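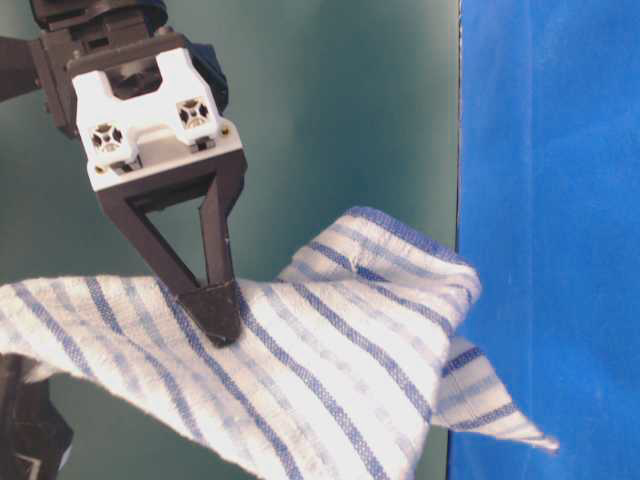

Cell technician (part time), Rathjen textile handling cell, Grusgate

We are looking for a technician to look after one robot cell at our Grusgate site. The cell picks up and folds tea towels and similar small cloths for the Storarer project. It runs on weekdays, and the post is 17 hours a week, mornings preferred.

The work

You will start the cell, check it and hand it over to the operators in running order. Most of the job is the gripper. The black fingers are an open triangular type and the pads at the tips wear down, so they are inspected every morning and swapped after 700 picks. You will also:

check the screws on the white bracket under the wrist and retighten to the sheet
check the cable run behind the wrist for rubbing
clear lint from the fingers and the work surface
reset the pick height after every pad change and run the test cloths
write up faults in the log – short notes are fine, but they must be made the same day

The cell had 276 logged stops last year. Roughly 74 of them were put down to slipped cloth, and we would like that figure lower. You will have time set aside to work on it with the software team at Bovodov.

What we ask for

Some hands-on experience with machines, whether from maintenance, sewing machinery, printers or a college workshop. You should be able to read a simple wiring diagram. Programming is useful but can be learned here. The job involves standing and some reaching over the table.

Training on the cell takes three weeks and is paid at the full rate. The post starts in November.

To apply, send a CV and a few lines about a repair you have done to Henrike Kohlhase at the Grusgate office. Visits to the cell can be arranged before you apply – ask at reception for a time after 2 pm.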